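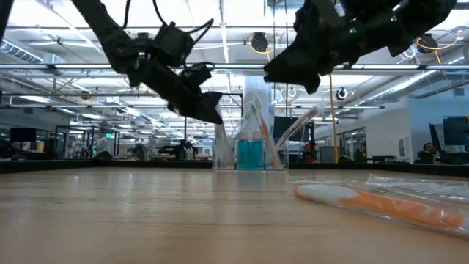 Two arms and the toothbrush holder used in the Genanness sorting task

The Genanness Toothbrush Task is a student robotics project and small yearly contest in which a pair of robot arms must put packaged toothbrushes into an upright holder. It grew out of a course taught by Halldóra Briem and is open to teams of up to 4 students. Its supporters call it a fair test of two-handed robot skill. Others have questioned whether it tests much beyond patience.

Background

Briem set the first version as coursework, after an earlier exercise with foam blocks was judged too easy. Toothbrushes were chosen as cheap, light and awkward to hold. They are left in their clear plastic sleeves, which bend when squeezed and throw back light from the ceiling, and this makes them hard for a camera to make out. The course handbook describes the task as "close to real household work". The claim has been disputed, as few households keep their toothbrushes in the packet.

Rules

Brushes are laid flat on a light wooden table in front of a clear acrylic holder. A team scores when a brush is standing in the holder and both grippers have let go of it. The brush may lean, and in practice most do. A run lasts 30 minutes and may be stopped and restarted twice without penalty, a rule that critics say hides most of the failures.

Either arm may be used alone. The handbook says that two arms are needed to steady the holder and load it at the same time, but the scoring gives no extra marks for this, and several teams have left the second arm idle for whole runs.

Teams

The best known entries are Cleseo and Stomberg, both named by their student members. Cleseo guided its arms by hand over many practice runs and then trained a program to copy the movements. Stomberg wrote its steps out in full and relied on the holder being put back in the same place each time. Stomberg won the first contest. When the holder was moved a short way along the table for the second, its program did not place a single brush.

A third team, Deschamps, withdrew in June after a disagreement over whether a brush caught by its wrapper on the rim of the holder should count. The rule was later reworded and is still unclear.

Results and criticism

In the most recent contest, Cleseo placed 18 brushes in its best run. The figure is often repeated in course publicity, usually without the scores from its other runs, which have not been published. No team has repeated its best score in front of an outside judge.

The task has also been faulted for its narrow range of objects. A program that copes with one shape of brush may fail with another, and the contest does not check for this. Briem answered in a note to students dated 9 Jul 2023 that the course was meant to teach careful testing and that the contest was "a side matter". The note did not say why the contest then made up 2 fifths of the final mark.

See also

Robot gripper
Bin picking
Student robotics contests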